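去夹子上班的第四个月

上次写公司的事还是春天,底下有朋友留言问我们仓库是不是要全换成机器了。拖到现在才来回,抱歉抱歉,因为中间真的太忙了,而且忙得挺开心的,所以今天一口气多写点。

先给新来的朋友补个背景。我在 Plumness 上班,公司不大,做餐饮小用品和礼盒的配货:吸管、纸巾、搅拌棒、小饼干、冬天的毛线帽和手套,什么杂七杂八的都往盒子里放。客户主要是咖啡店和民宿。我进来的时候岗位叫“拣配”,说白了就是站在长桌前面,左手抓吸管,右手抓饼干,转身拿帽子,一天下来肩膀比脑袋还重。

去年年底老板 Bo-ram Woo 说要上自动化,开会那天大家脸色都不太好看。Geum-ok Do 大姐在这儿干得最久,散会以后一句话没讲,回去把自己的水杯洗了三遍。我当时也慌,回家还偷偷改了简历(后来没投出去,简历现在还在桌面上,名字叫“最终版2”)。

然后机器来了,叫 Wavo,两条手臂,装在一张带轮子的台子上。第一周它什么都不会。真的什么都不会!整箱整箱的硬纸盒它搬得不错,可一碰到软的、细的、会滑的,就完全没办法。一把吸管它能捏弯一半,毛线帽夹起来又掉,掉下去还挂着一根线。Dong-hyun Hong 站在旁边看了一下午,说这个新同事比他当年还笨,我们都笑了,气氛好像就是从那天开始松下来的。

工作是怎么变的

我们现在的活儿分成两半。上午照旧配货,下午是“带教”。带教就是两只手各拿一个手持夹爪,用夹爪把我们平时用手做的动作再做一遍:抓一把吸管、递到另一边、放进盒子;把帽子从一堆织物里挑出来,摊平,叠好。夹爪上带着记录的模块,我们做的每一遍都会变成 Wavo 学习的材料。

刚拿到夹爪的时候我特别不适应。手指头本来有五根,突然变成两片,力气该用多少完全没数。吸管外面那层纸很薄,捏重了会皱,捏轻了整把往下滑。我练了三天才找到那个劲儿,有点像小时候刚学用筷子。现在我已经能在夹爪里把一把吸管转个方向再递出去,转完自己都想鼓掌。

带教的桌子是 Geum-ok 大姐布置的。她嫌实训间太冷清,说在那种白桌子上干活像在做体检,于是铺了桌布,挂了帘子,把要练的东西也按家里的样子摆。没想到技术那边的 Ji-hoon Bae 特别高兴,他说机器以后要去的地方本来就是乱的、花的、有太阳晒进来的,就该在这样的桌子上学。从那以后大姐隔几天换一次布置,谁也拦不住。

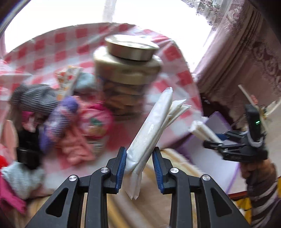

一把吸管要教多少遍

每种动作的目标是 200 遍。吸管分成单手抓、双手交接、散开再拢齐三种做法,每种都要做满。听起来很枯燥对吧?我原来也这么想,可做起来会上瘾,因为你会开始注意自己的手。我配了两年货,从来没想过自己抓吸管的时候会先用指尖把它们敲齐,也没想过我拿饼干罐之前会先看一眼盖子。这些东西以前就是“手感”,说不出来,现在得一条一条讲给 Ji-hoon 听,他拿本子记,记得比我上学的时候还认真。

有一回我做得太顺了,每一遍都一模一样,自己还挺得意。Ji-hoon 看完说不行,太整齐了,要歪一点、慢一点,偶尔抓少了再补一根。原来抓失败再救回来的那几遍是最值钱的。我把这事讲给 Geum-ok 大姐听,她乐坏了,说那她可是专家。

大姐的手腕有老毛病,以前冬天赶货要贴膏药。带教这半天她可以坐着,做一组歇一组,节奏自己定。上个月她被正式改了岗位,工牌上写的是“操作指导”,工资也涨了一级。她把新工牌拍照发给她女儿,发完又问我照片是不是有点反光。

Wavo 现在会什么

硬盒子搬运早就不用人了,整箱的纸巾、整箱的罐子都归它。以前这活儿是我们轮流干,轮到谁谁倒霉,现在排班表上这一栏直接删掉了,我亲眼看着 Dong-hyun 删的,他删的时候还配了音效。

吸管它从六月开始能抓了。第一次整把抓起来没有捏坏的那天我正好在,我们几个人围着那条手臂,安静得像在看别人家小孩走路。抓稳了,放下了,Dong-hyun 喊了一声,把隔壁打包间的人都喊过来了。第二次它又给捏弯了,哈哈。不过现在好很多,礼盒的吸管有一半是它放的,我们在后面看一眼,有问题的挑出来。

毛线帽还不行。软的东西每次形状都不一样,挂线、打结、两顶粘在一起,它会犹豫很久。说实话看它犹豫我还挺有亲切感的。这一块技术那边打算从八月开始集中练,大姐已经在家里翻旧毛线织品了,说要织几件特别难夹的来考它。

不那么顺的地方

光夸也不对,该讲的也讲一下。

夹爪拿久了虎口会酸,第一批的握把对手小的人不友好。我们提了意见,Ji-hoon 在握把上给缠了一圈软胶,好了不少,可连着做一个小时还是累,所以现在规定四十分钟必须换人。

还有就是排班。带教要占人,旺季的时候上午的货压到下午,五月有一周我们天天晚走。后来公司跟 Quartey 那边谈,把一部分小单转给他们做,才缓过来。要是有别的小公司也想这么干,我的建议是千万把带教的时间当成正经工时算进去,别指望大家“顺便”做。

另外有一位同事走了,Dong-geon Shim。他原来专门负责搬箱子,公司问他要不要转带教,他试了两周,说坐不住,去了 Plurkport 的港口仓库开叉车。走之前请我们吃了顿烤肉。我挺想他的,也不想把这件事写得好像每个人都皆大欢喜。好在他自己挑了喜欢的活儿,上周还发消息问 Wavo 会不会叠帽子了。

我自己的变化

最大的变化是下班以后还有力气。以前回家就躺,现在能去游个泳,或者像今天这样坐下来写这么长一篇。再就是我开始跟 Ji-hoon 学看数据,每天下午收工前一起过一遍当天的记录,哪一遍手抖了,哪一遍被袖子挡住了,标出来。屏幕上看自己的手很奇怪,第一次看的时候我一直在想,我右手怎么这么爱往外撇。

公司说下半年要把带教的人再加两个,优先从打包间里选。已经有人来问我难不难,我都说难,但是特别有意思,来试试吧!夹爪就放在架子上,中午可以先拿去玩一会儿,夹夹笔、夹夹橘子都行,就是别夹大姐的桌布,她会生气的。

下一篇想写写怎么叠毛线帽,先把我这个月的两百遍做完再说。有想问的直接留言,这次我争取回得快一点。

2020年7月22日 星期三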